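Diary > 2018 > Walking and waiting

June 16, 2018

Up at five, no reason. Lay there listening to the gutter drip and then thought sod it and got up and made tea. Wrote the list. Lost the list. Found it under the bread at lunchtime by which point I'd done half of it in the wrong order.

Main thing today was the allotment. It has been three weeks of me saying tomorrow and the plot looks like it. Bindweed all up the bean poles, beans nowhere. Slugs have had every single one of the lettuces Alina gave me, she was so pleased with them too, brought them round in egg boxes with little labels. Will have to tell her or else buy some lettuces and lie. Probably buy some.

Walked down rather than drive, knee wanted the exercise (knee did not want the exercise). Clarkley Lane is shut at the bottom again, big hole, no one in it. So round by the chapel and the long way over the stile. Elder out everywhere. Meant to pick some on the way back for cordial and then forgot the bag, typical. Need citric acid anyway and the chemist looks at you as if you're up to something.

Got there and the padlock had siezed. Stood there swearing at it and then Bijan came along with his oil can - he has plot 161, the tidy one with the slate edging. Very decent about it. Did the lock, did the hinges while he was there, then told me my currants have got sawfly. Which I knew. I sort of knew. Went and looked properly once he'd gone and yes, the gooseberry is just a skeleton, little green grubs lined up on the leaf edges, eating away. Picked them off into a jam jar for an hour. Back now hurts in two new places.

Done today:
bindweed off the poles, most of it
grubs
earthed up first earlies
watered, then it rained, of course

Not done:
netting
the compost bay, still held up with string
sowing anything at all

Sat on the upturned bucket for my sandwich. Cheese and the last of the Christmas pickle, which is four times better now than it was at Christmas. Quiet. One blackbird going on and on at the cat from the end house. Thought about Dad's plot and how he never sat down on it once that I remember, he ate standing up, holding a fork. Thought about how I used to be sent to fetch him in and he'd say one more row. I do say that now. Out loud sometimes.

Bijan back at two with rhubarb, a huge armful, and stopped to talk about the show. There is a row brewing over the onion class. Last year's winner grew from sets and there's people who think it should be seed only, and it's all got a bit heated and somebody has written a letter. He wants me to enter something. Told him I've got nothing but bindweed and he said there ought to be a class for it. He says broad beans are always thin on the ground, hardly anyone puts them in, I might do all right. Mine have blackfly. Pinched the tops out while he stood there, so he'd see me doing something sensible.

Entry is 3 pounds for as many classes as you like. Might do it. Might do jam as well if there are any currants left on the thing.

Home by the top road. Rhubarb under one arm and the fork over the other shoulder, looked like a lunatic, waved at the bus. Shoes full of soil. Left them on the step and it rained in them.

Bath. Should have stopped in it longer but phone rang. Alina. Train times, she's going over to Camska for her mother's birthday and wants me to feed the fish and keep an eye on the tomatoes. Said yes. Did not mention lettuces. She went on a good while about the tomatoes, they need tying in and side shoots off and not too much water but not too little, and she's going to write it all down. I said I have grown tomatoes before. Bit of a silence. Fair enough, she saw last year's.

She's worried about her mother, I think, though she didn't say it straight out. The stairs in that house. Her brother wants to move the old lady to a flat in Hollenstein near him and the mother has said she'll go when she's carried out. Good for her, I thought, but didn't say that either. It's different when it's your own. We went through all that in February two years back with Auntie Jean and I still don't know that we got it right. She liked the garden at the home. She said so a lot. Too much maybe.

Then did the rhubarb. Far too much of it for one person. Weighed out a hundred - no, looked at the sugar tin and there was 100 grams in it, if that, so back out to the shop in my slippers practically. £2.45 for a bag of sugar and a pint of milk and a chocolate thing I ate on the way home. Rhubarb and ginger, four jars, one didn't seal. The kitchen is sticky from one end to the other, including, somehow, the calendar.

Rest of it I stewed. Have had a bowl with the top of the milk. Very sharp. Nice though.

Tried to read and couldn't get on with it, the Plikosska one, everyone in it is called nearly the same thing and there's a map at the front I keep having to go back to. Page 245 and I still don't know who has died. Somebody has, they're all in black and there's a goose. Will give it one more night and then it goes back to the library.

Things that need doing before the end of the month, writing it here where it can't get under the bread:

car tax
ring the dentist, really ring them
oil for the shears, own oil, stop using Bijan's
return hedge thing to next door
birthday card for Alina's mum, ask how you spell her name
netting netting netting
ask at the nursery in Clarkley whether they've any late lettuce plugs, same sort as Alina's, red frilly ones

Window open now and it's stopped raining at last. You can smell the wet off the gardens. Somebody's got a radio on, cricket or someone talking about cricket. Hands are stained green at the edges and no amount of scrubbing shifts it, had the nail brush out and everything. Dad's were the same, all summer, Mum used to make him put them on the table before tea so she could look. Then she'd send him back to the sink and he'd run the tap a bit and come back with them exactly the same.

Wonder what happened to his big fork. I had the small one and the dibber and the rest went when the shed went. Somebody in that road is probably still using it. It had a split in the handle bound up with wire and it always caught you in the same place, just below the thumb. I could draw that wire.

Late now. Must put the bin out. Must also look up whether you can do anything about sawfly this late or if you just stand there and watch. Bijan says wood ash. Bijan says wood ash for everything.

Bin out. Slug on the bin. Moved it to the hedge, soft of me, it'll be in the beans by morning if it can walk that far.

Tomorow: plot again first thing if dry. If not, the ironing, God help me. And start on those tomatoes with her before she goes so I know what she means by a side shoot, and so I don't take off the wrong ones like I did with the last lot.

Knee bad. Night.

Contact | Copyright 2018 | Back to top

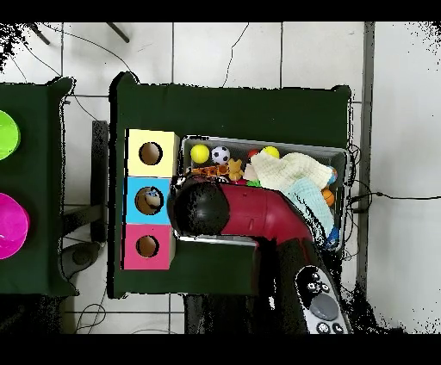
Three boxes on the green table, yellow, blue and pink, and the toy bin.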